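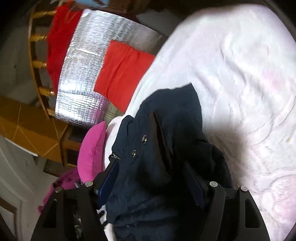 Clirkham Cadet College is a residential secondary school with a compulsory cadet program, located outside the town of Clirkham. It takes students from Year 7 to Year 12 and is run by an independent board, with no formal tie to the defence force. Students wear one of two uniforms, a service dress for parades and a plainer working dress for classes and field days. Navy is the main colour of the working dress, the same dark shade as the garment with two small metal eyelets shown at the head of this article. The college has 300 places, of which 84 are reserved for day students from the surrounding district.

History

The college grew out of a boarding house for farm families who lived too far from a high school. Cadet training was first offered as an after-hours activity and became part of the timetable when the boarding house and the local grammar school merged. The combined school took over the grammar school's buildings on Tovever Road, and the original boarding house is now used for music lessons and storage.

Girls were admitted first as day students and later as boarders. Enrolments fell for several years after the rail service to Clirkham was withdrawn, and the junior dormitory was closed for a time. It reopened under Bilal Tannous, the first principal who had not previously served in uniform. Tannous also ended the rule that senior cadets could hand out extra drill as a punishment, a change that some former students opposed.

Organization

Cadets are divided into four companies. Each has a staff member as company officer and a Year 12 student as company leader. Ranks are awarded on the basis of conduct, attendance and a short written test. They carry no standing outside the college, and graduates who enlist begin at the same level as any other recruit.

Day students belong to the same companies as boarders but are excused from morning inspection. They attend all parades, including the Founders' Parade on 4th June.

Academic program

The college teaches the standard state curriculum. Cadet training takes up two afternoons a week and covers navigation, first aid, drill and radio procedure. Students in Years 11 and 12 may count part of this work toward a vocational certificate.

A week-long field exercise is held each October at Tatico, a former sheep property owned by the college. Year 9 students complete a navigation course there in pairs, and Year 11 students plan the meals and transport. The exercise has been shortened twice because of fire restrictions.

Campus

The main grounds cover 100 hectares – most of it leased for grazing. The parade ground lies between the classroom block and the chapel. The library holds a small collection of letters, photographs and cadet records, which can be viewed by appointment. An honour board in the dining hall lists 1,703 former students who went on to some form of military service.

Admission

Applicants sit a general ability test and attend an interview with a parent or guardian. A medical form is also required. Most students enter in Year 7 or Year 10, and places in other years depend on vacancies. Fees are charged by term, with uniforms billed separately. Partial bursaries are available for boarders from remote areas.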